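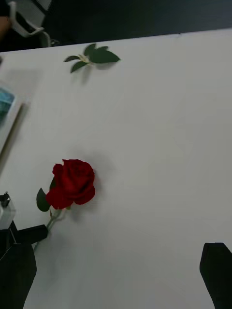

The rose on the table at the Pacheco student robotics open day, with the gripper at the near side.

The Pacheco Technical College robotics program holds one open day each spring, and this year's was in May. I went with two other members of our high school club. We start our own arm project in the fall and wanted to see how a college team sets one up.

Parking was behind the Hiltik building. Follow the paper signs to the side entrance, as the front doors are locked until noon. We signed in, got a sticker and a map, and started upstairs with the second-year projects.

There were 14 projects on the map. A few were posters only. The line follower course was the busiest, mostly with younger kids, and the team running it let visitors redraw the line with tape. Next to it was a sorting machine for bottle caps that had a jam while we watched. The students took the chute off, cleared it and had it going again before we moved on.

The project we had come for was Flurno, in the lab at the end of the hall. Flurno is a robot arm with a two-finger gripper and a small camera mounted near the fingers. The team of 4 students has been working on picking up cut flowers. Bradley Hebden, the instructor, said they started the year with wooden blocks and moved to roses in the second semester. A block is the same shape every time. A rose has a heavy end and a thin end, and if the fingers close in the wrong place it swings or gets crushed.

The work table is white and kept mostly clear. They had a single red rose lying at an angle, stem toward the arm, and a sprig of leaves farther back on the table. The fingers are black and open wide compared with the stem. One of the students told us that the stem is the part they aim for, a little below the top leaf, and that shadows on the white surface gave them a lot of trouble in the early weeks. They now do most of their runs with the lights turned down.

The team keeps a log of every attempt. The sheet on the wall was up to 163 for the semester. Each line has the flower, the angle it was lying at, and a one-word result. The most common words were "held," "slipped" and "missed." We asked if we could copy the layout of the sheet for our club and they said yes.

We saw five runs. Three were held and two slipped. After each one a student put the flower back by hand at a new angle. They go through a lot of flowers, and a grocery store near campus gives them the ones that are past selling.

The software is called Zonley, which the students wrote themselves on top of a library the college already used. One of them showed us the part that sets how hard the fingers close. It is one number in a settings file. For roses they have it at 40, and for the blocks it was more than double that.

At 2:30 there was a talk in the lecture room on how the program is graded. Half of the grade is the log and the written report, so a team whose arm misses a lot can still do well. There were questions about cost, and Mr. Hebden said the gripper fingers are the cheapest part and the part they replace most.

Things we wrote down for our club:

Start the log on the first day.
Use a plain table with nothing extra on it.
Have spare fingers made before they are needed.
Ask the grocery store on Mill Street about old flowers.

The open day ended at 4 p.m. The vending machines on the second floor take cards, but the one by the lab does not. Our notes and the copy of the log sheet are in the club binder, and anyone who wants to go next year should tell me by March so we can get the van.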